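Block table is back at the Lirkholm toy library

Last updated Monday, 4.40 pm

148 shares | 7 comments

I popped into the Lirkholm toy library this morning to return a puzzle (overdue, sorry) and ended up staying well over an hour, which is what happens when you sit down at the block table. It's been packed away since the roof leak, and now it's back by the front windows with fresh white paint on top and a new lot of coloured cubes to go with it.

Bohumila Jurčo has been sorting the donations since the start of August. Most came from families out Sondum way, and she told me she'd gone through 30 tubs of odds and ends looking for blocks in decent nick. Anything splintery went in the bin, and the rest got a wash and a spell in the sun on the back step. 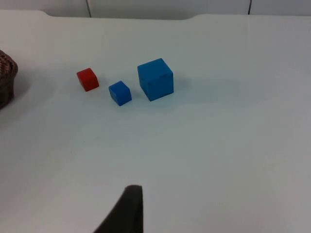 The colours get mixed on purpose, she reckons, and so do the sizes. Little kids like finding out which block will sit on top of which, and the older ones start arguing about it pretty quickly! My two built a sort of wobbly garage, knocked it flat, then wanted to do the whole thing again with a different one on the bottom. I'd forgotten how long a handful of plain cubes can keep a four-year-old going.

You can borrow blocks as well as play with them there. They go out in drawstring bags sewn by the Tekleab Street craft group, and you get each bag for a fortnight. Membership is $40 a year per family, and playing at the table is free whether you've joined or not.

Doors open at 9.30 am on Monday and stay open until the school pick-up rush. If you've got spare blocks at home, Bohumila would still love them, especially the bigger ones. Drop them in the green crate inside the door, and pop your name on the bag if you want it back.

Get the Brillari local news in your inbox. Sign up to our free newsletter. You can unsubscribe at any time.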